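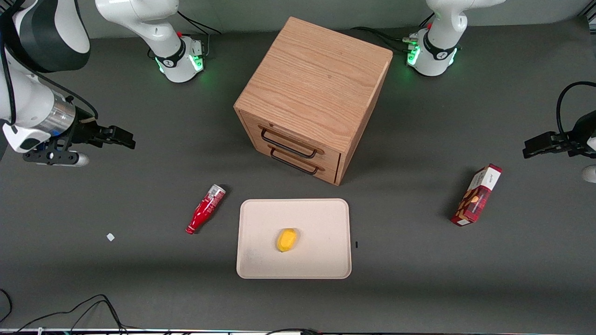
Two arms at a dark grey table, with green rings lit at the base.

Visiting Grulberg: your questions answered

I've been going to the island of Grulberg for years now and my inbox fills up with the same questions every time I post about it, so I've put the answers together on one page. If yours isn't covered, leave a comment and I'll add it!

Where do the ferries go from?
Kiner harbour, on the mainland. The crossing takes 70 minutes on the big boat and a bit longer on the old one, which I secretly prefer (there's an open deck at the back and you get the whole coastline as you leave). Foot passengers can normally just turn up. If you're bringing a car in July, book it as soon as you know your dates.

Do I need a car?
You don't, and I'd say you'll have more fun without one. The number 17 bus does a loop of the island from the ferry landing, through Lindholm, out to Arby and back along the north coast. Sit on the left going out for the cliffs. It doesn't run late in the evening, so check the last one before you settle in for dinner somewhere. Bikes can be hired in Lindholm, and the road to Arby is nearly all flat until the final climb, which is horrible and over quickly.

Where should I stay, Lindholm or Arby?
Oh, this is a hard one! Lindholm has the shops, most of the places to eat and the harbour wall that everyone walks along at sunset. Arby is a handful of houses, a beach and a pub. For a first visit of two or three nights I'd choose Lindholm. For a week, do half and half -- waking up in Arby with the window open and only the sea to listen to is one of my favourite things in the world.

When is the best time to visit?
July for swimming and long evenings, though it's also the busiest and beds go early. I love late spring even more. The wild flowers are out all over the southern end, the seabirds are back on the cliffs and you can have entire beaches to yourself. Winter is wild and windy and some of the guest houses shut, but if you like storms you'll be very happy.

What can I take home as a present? 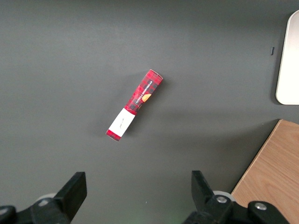
Plenty! The bakery in Lindholm does a dark seeded crispbread that keeps for weeks and travels well as long as you don't sit on it. The wool shop next door sells mittens in the old island patterns, and the honey from the farm above Arby is gorgeous stuff, very dark and heathery. Put the honey in your checked bag if you're flying home from the mainland. I lost a big jar of it at security once and I'm still cross.

Is the hike to the top hard?
It's steady rather than hard. The summit is 1,241 feet above the sea and the path starts from pretty much sea level, so you do climb every one of them, but it zigzags and the ground is good. Allow a long morning up and down. There's a short rocky bit just below the top where I use my hands. On a clear day you can see the mainland all the way down past Kiner, and I've stood up there with a daft grin on my face more times than I can remember.

Is there somewhere to buy food and drink on the walk?
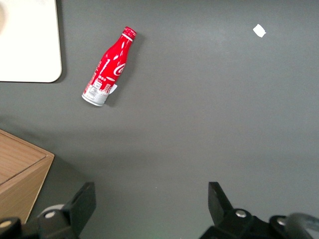

Not once you've left the village, so fill up before you set off. The shop in Lindholm opens early and makes very good cheese rolls, and there's a tap by the church for water bottles. The stream halfway up looks lovely but sheep graze above it, so I leave it alone. Please carry your rubbish back down with you as there are no bins on the hill.

Can I swim?
Yes, yes, yes! Arby beach is sandy and shelves gently, and it's the best spot for children. The steps at Lindholm harbour are good for a quick dip at high tide. Keep away from the north coast coves, where the current is strong. The water is cold even in summer -- bring a warm hat for afterwards and you'll be fine.

What about the lighthouse?
It's open on summer afternoons and you can climb to the top. There are 81 steps, and the last few are more of a ladder, so wear proper shoes. You pay at the door and it's cash only.

Is there a cash machine?
One, outside the shop in Lindholm. It does run out on busy weekends. Most places take cards now, apart from the lighthouse, the honey farm and the bus.

Can I bring my dog?
Dogs go free on the ferry and are welcome on Arby beach outside the summer season. Keep them on a lead on the hill.

Last updated 14/12/2020. Winter ferry times change a lot, so do check before you travel.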